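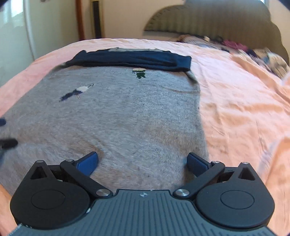

4. 침대 위에서의 의류 정리

4.1 작업면으로서의 침대

세탁을 마친 의류가 수납장으로 돌아가기까지의 과정에서 침대는 식탁이나 바닥에 비해 연구의 대상이 된 일이 드물다. 선행 연구는 대체로 세탁과 건조의 단계에 관심을 두었으며, 건조 이후의 분류와 접기는 수납 연구의 부수적 항목으로 다루어 왔다. 그러나 본 조사에 참여한 Etcombe 주거단지의 가구에서 접기 작업이 가장 빈번하게 이루어진 장소는 침실이었고, 침실 안에서는 침대가 사실상 유일한 작업면으로 사용되었다. 별도의 작업대를 갖춘 가구에서도 부피가 큰 편물류는 침대로 옮겨 접는 경향이 확인되었다.

침대가 선택되는 이유로 응답자들은 넓이와 접근성을 들었다. 스웨터의 몸판과 양 소매를 한 번에 펼치려면 상당한 폭이 필요한데, 일반적인 책상이나 서랍장 상판은 이를 충족하지 못한다. 또한 침대는 옷장과 가까워 접은 의류를 옮기는 거리가 짧다. 반면 침대의 표면은 단단하지 않고, 시트의 주름이 의류의 아랫면에 그대로 전해지며, 손으로 눌러 펴는 동작의 힘이 매트리스에 흡수된다. 이러한 조건은 셔츠와 같은 직물류보다 편물류에서 더 복잡한 결과를 낳는다.

4.2 조사 대상과 기록 방법

조사는 1월에 시작하여 침실 4곳에서 진행하였다. 기록 단위는 의류 한 점이며, 최종 분석에는 902점이 포함되었다. 각 의류에 대하여 품목, 조직, 표면 장식의 유무, 펼침 상태, 오염이 의심되는 부위의 유무를 기입하였다. 품목 분류에는 Halliday 분류표를 사용하였고, 기록지는 Curance 양식을 본 연구의 목적에 맞게 수정하여 적용하였다. 속옷과 양말은 펼치는 단계를 거치지 않는 경우가 많아 분석에서 제외하였다.

판정은 평가자 3인이 독립적으로 수행하였다. 의견이 일치하지 않는 항목은 합의를 거쳐 확정하였으며, 합의에 이르지 못한 항목은 '미정'으로 남겨 두었다. 미정 항목은 대부분 표면의 색 변화에 관한 것이었다. 조직의 그림자, 보풀의 방향, 실제 얼룩은 정지된 상태의 관찰만으로는 구별하기 어렵기 때문에, 평가자에게는 원인을 추정하지 말고 위치와 농도만을 기입하도록 하였다.

4.3 펼침 상태의 구분

의류의 펼침 상태는 '완전 펼침', '부분 펼침', '접힘', '더미'의 네 범주로 구분하였다. 완전 펼침은 몸판이 평평하게 놓여 앞면 전체를 확인할 수 있는 상태를 말한다. 부분 펼침은 몸판의 일부가 접히거나 다른 의류에 가려진 상태이며, 접힘은 사용자가 의도한 형태로 접힌 상태이다. 더미는 의류 또는 침구가 겹쳐 쌓여 개별 품목의 경계를 파악하기 어려운 상태를 가리킨다.

침대 한 면에는 여러 범주가 동시에 나타나는 것이 보통이다. 그림 4의 경우 연분홍색 시트 위에 회색 니트 스웨터가 평평하게 놓여 있고, 그 위쪽 가장자리를 따라 접힌 남색 의류가 가로로 놓여 있다. 머리판 앞쪽에는 무늬가 있는 침구와 의류가 더미를 이루고 있다. 본 연구는 이와 같은 공존 상태를 정리의 미완으로 간주하지 않고 침대라는 작업면의 통상적 사용 양상으로 기록하였다.

그림 4. 침대 위에 펼쳐 놓은 회색 니트 스웨터와 접힌 남색 의류. 뒤쪽은 침구와 의류의 더미.

더미의 위치에는 일정한 경향이 있었다. 더미는 머리판 쪽이나 벽 쪽에 형성되는 경우가 많았고, 사용자가 서 있는 쪽의 가장자리는 펼침 작업을 위하여 비워 두는 경우가 많았다. 머리판은 더미가 뒤로 무너지는 것을 막는 지지면의 역할을 하였다. 다만 천으로 감싼 머리판에 편물이 맞닿을 때 섬유가 옮겨 붙는지 여부는 본 조사의 범위에 포함되지 않는다.

4.4 편물의 표면과 장식

편물류의 접기에서 사용자가 가장 먼저 확인하는 요소는 앞면의 장식이었다. 자수나 상표 장식이 있는 의류는 장식이 바깥으로 드러나도록 접는 경우와, 마찰을 피하기 위하여 안쪽으로 감추어 접는 경우로 나뉘었다. 전자는 수납 후의 식별을 중시하는 방식이며, 후자는 장식의 보존을 중시하는 방식이다. 동일한 사용자가 의류에 따라 두 방식을 번갈아 적용한 사례도 있었다.

장식의 위치는 접는 선의 결정에도 영향을 준다. 그림 4의 스웨터에는 몸판의 왼쪽 윗부분에 머리가 흰 남색 새 모양의 자수가 있고, 위쪽 중앙 부근에는 작은 초록색 자수 문양이 있다. 이러한 배치에서 몸판을 세로 중심선에 따라 반으로 접으면 중앙 부근의 문양이 접는 선에 걸릴 가능성이 있다. 양옆을 뒤로 넘기는 방식에서는 중앙 문양이 보존되나, 한쪽으로 치우친 자수는 넘기는 폭에 따라 일부가 뒷면으로 돌아갈 수 있다. 장식이 둘 이상인 의류에서는 모든 장식을 접는 선으로부터 떨어뜨리는 것이 가능한지를 먼저 확인할 필요가 있다.

자수의 실이 가늘거나 바탕 조직이 성글 때에는 표면을 쓸어 주름을 펴는 동작에도 주의를 요한다. 기록된 사례에서 사용자들은 자수가 있는 부위를 피하여 손바닥을 움직이거나, 밑단과 어깨를 잡고 가볍게 당겨 모양을 잡는 방법을 택하였다. 골이 진 조직의 경우 당기는 방향은 골의 방향과 나란한 것이 바람직하다. 가로 방향의 인장은 조직을 벌어지게 하며, 접은 상태로 오래 보관할 경우 그 형태가 남을 우려가 있다.

4.5 색 변화 부위의 처리

접기에 앞서 표면을 점검하는 절차는 가구마다 차이가 컸다. 일부 가구는 옷을 펼치는 즉시 앞면과 소매 끝을 확인하였고, 다른 가구는 수납 직전까지 점검을 하지 않았다. 점검에서 발견된 색 변화 부위는 주로 앞판의 중앙과 아랫부분에 분포하였다. 그림 4의 스웨터에서도 중앙 아랫부분에 주변보다 어두운 희미한 자국이 관찰되나, 앞서 밝힌 기준에 따라 그 성격은 판정하지 않았다.

털이 있는 편물에서는 이 문제가 특히 두드러진다. 부드럽게 일어난 표면은 빛의 방향에 따라 농담이 달라지므로, 같은 부위가 보는 위치에 따라 얼룩으로도 단순한 결의 차이로도 보인다. 따라서 점검은 의류를 평평하게 놓은 상태에서 방향을 바꾸어 거듭 실시하는 것이 적절하다. 점검 후 처리가 필요하다고 판단된 의류는 접지 않은 채 따로 두어야 하며, 다른 의류와 함께 더미에 넣을 경우 다음 점검까지의 기간이 길어진다.

4.6 수납과의 연계

접힌 의류는 침대 가장자리에 임시로 쌓인 뒤 수납장으로 옮겨졌다. 편물류의 수납에는 Kanine 수납함을 공통으로 제공하였으며, 사용자는 접는 폭을 수납함의 안쪽 폭에 맞추도록 안내받았다. 안내 이후에도 침대 위에서 접은 의류는 폭이 고르지 않은 경우가 있었다. 시트에 깊은 주름이 있는 쪽에서 접은 의류는 밑단이 비스듬해지기 쉬웠고, 사용자는 이를 수납함 앞에서 다시 접었다.

이에 본 연구는 접기 작업 전에 시트를 가볍게 당겨 펴는 단계를 작업 절차에 추가하였다. 더미를 완전히 치우는 것은 요구하지 않았다. 수정된 절차의 적용 결과는 5절에서 품목별로 제시한다.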